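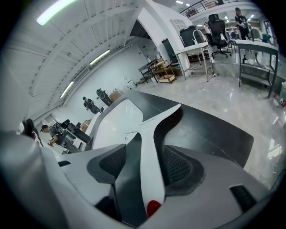 **Aménagement des locaux de travail, séance 2 : lumière, circulation, assises**
Notes de cours, Dalia Hegazy

## 1. Éclairage

On commence par relever les sources au plafond, avant le mobilier. Avec des tubes fluorescents, noter pour chacun :

- sa position par rapport aux murs ;
- son orientation (parallèle ou non au plan de travail) ;
- les reflets sur les surfaces blanches.

Un mur clair renvoie la lumière, mais il peut éblouir une personne assise en face. Poutres apparentes : vérifier les ombres portées.

## 2. Cloisons et mezzanine

Une cloison haute sépare deux zones sans fermer la pièce. Elle arrête mal le bruit. Sous une mezzanine, la hauteur libre se mesure au point le plus bas. Le garde-corps figure sur le plan, avec son matériau.

## 3. Sièges

Fauteuil à dossier haut sur roulettes : prévoir le recul derrière le poste. Un siège rangé contre une cloison compte dans l'encombrement. Le travail debout se note aussi, surtout quand on garde la tête baissée vers ce qu'on tient.

## Exercice

Cas Erraji : plateau de 156 m², plus de 40 postes, mezzanine comprise. Tracer les passages, puis placer les sièges. Plan à rendre le 4 octobre, format A3, avec légende. Le cas Grada sera traité à la séance suivante.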